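Collected lectures of Ehsan Naqvi – worth it?

trunddale_reader
808 pages from Soomro, and I'm not sold. Half of these talks repeat the other half. Did anyone edit this?

rorken54
Disagree. The repeats are how he thinks – listen to him change one line over 2 years.

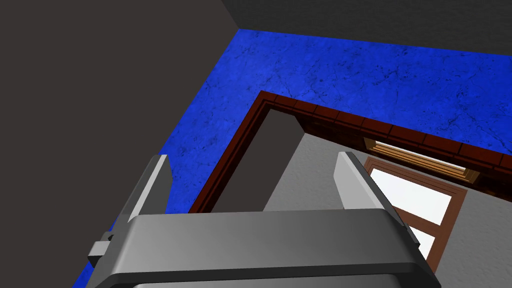

Page last changed in December

trunddale_reader
Or he gave the same talk twice and got paid twice. The notes call it "essential" and never say why.

Skekunel
The first 100 pages are good. After that I skimmed. The poems do more in less space.

rorken54
Which poems? He barely published any.

Skekunel
The ones in the back, after the index. Did you get that far?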